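Hornen Family Center – Household Sorting Service. This thread sets out how small items left in the common room are collected, boxed and returned to residents.

1/ Items are gathered on the green table in the common room. Cups belong in the recessed holder and should be removed before sorting begins.

2/ The open orange and yellow box is for small loose articles: toy cars, pompoms, folded fabric and sealed packets. Larger articles go to the Olport desk.

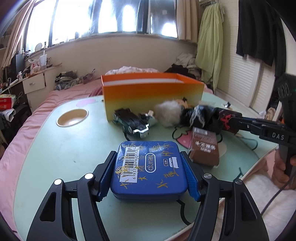 Last changed: March 31, 2018

3/ Tins are placed in the box closed and level. A tin bearing handwriting in marker is treated as personal property and is kept for its owner, whatever the brand on the lid.

4/ Barcode stickers should be left in place. Consuelo Tapia enters the digits in the register, which now holds 1,209 entries.

5/ Cables are coiled and tied before storage – please do not leave them over the table edge.

6/ Unclaimed articles are held for 105 days at the Pellegrini Street office. Inquiries may be sent to Baltazar Lozano. The next collection period opens in September.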